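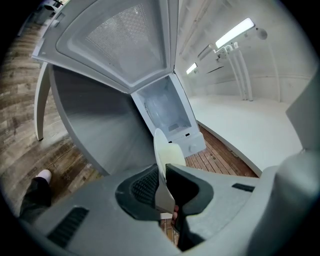
Figure 3. Hand-held gripper view from the refrigerator task: a thin cream-colored piece held between the two finger pads in front of the open compartment.

4.2 Refrigerator Tasks

The refrigerator tasks were included in the study to test whether a policy trained only on hand-held gripper demonstrations can carry out kitchen work that involves a door, a narrow cavity and a light object. Earlier sections reported results for tabletop work, where the object and the goal are both in open space. A household appliance sets stricter limits. The door must be opened far enough to admit the hand, the hand must enter without touching the liner, and the object must be placed or removed at an angle that the cavity allows.

Demonstrations were collected by Mio Nagano and Teresa Sampaio at the Neves site during November. The full Neves set holds 3129 demonstrations, of which 600 belong to the refrigerator tasks. Demonstrators were asked to work at the pace they would use at home and to repeat a movement only when the object had been dropped. No demonstration was removed on the grounds of being slow. Demonstrations in which the gripper lost tracking were discarded before the count was made.

Two tasks were defined. In the first, the policy opens the door, takes out a flat item and sets it on a nearby surface. In the second, the item is already in the gripper and must be put back, after which the door is closed. Both tasks were run on the Wuletti arm with the same finger pads used in the demonstrations. The policy received images from the wrist camera only. No map of the appliance was supplied, and the position of the arm base was changed between sessions.

Thin items proved to be a useful test of the grasping stage. The piece in Figure 3 stands upright between the pads, and much of its face is visible to the wrist camera. In this position the image gives a clear account of where the upper part of the item is with respect to the compartment. The same item lying flat gives very little information, as its edge may occupy only a thin line in the image. The policy grasped upright items with few errors. With items lying flat it often closed the fingers too high, lifted an empty hand and continued with the rest of the task as if the grasp had been made.

This last behavior deserves attention. A person who fails to pick up a lid will notice at once and reach again. The policy has no measure of contact force and must judge the grasp from images alone. When the pads are closed on a thin item, the gap between them differs little from that of an empty hand. Ermelinda Ramalho proposed adding the measured finger opening as an input, and a version with this input was trained. It made more second attempts after a missed grasp, but it also released and grasped again in some trials where the first grasp had been sound. We report the version without this input as our main result and discuss the other in Section 6.

Light inside the compartment was a second source of difficulty. The interior can be much brighter than the finger pads, and the exposure of the wrist camera changes as the hand moves toward the opening. In Figure 3, the compartment interior is among the brightest areas and the pads are among the darkest. During approach, the policy sometimes paused at the opening while the image settled. Random changes to brightness and contrast during training shortened these pauses. They did not help with reflections on the side wall of the appliance, which moved with the camera and were at times followed as if they belonged to the door.

The wide-angle lens helped in one respect. The door, the compartment and the finger pads can all be seen together, so the policy does not need to remember where the door was left. When we cropped the input to the central region, the arm struck the door more often on the way out. The wider image was therefore kept for all later trials, even though straight edges appear curved and distances near the border are hard to judge.

Closing the door was the most reliable stage. The movement is broad, and a small error in the point of contact has little effect on the result. Door opening was less reliable, and most failures came from a poor first contact at the edge. Rosário Barros repeated the opening stage with the Masavis finger pads, which have a narrower tip. These reached behind the edge more easily but held flat items less firmly, and we did not find a single pad shape that served both stages well.

Taken as household work, the results remain limited. The policy can return a light item to an open compartment under supervision, and it can close the door afterward. It cannot yet be left to clear or restock a refrigerator. It does not decide where an item should go, it does not make room among items already inside, and a missed grasp may pass unnoticed until the task has ended. The time needed was also well above that of the demonstrators on both tasks. Ilgın Kozan is preparing a further set of trials on the Mikum platform, with shelves at several heights and with items that differ in weight.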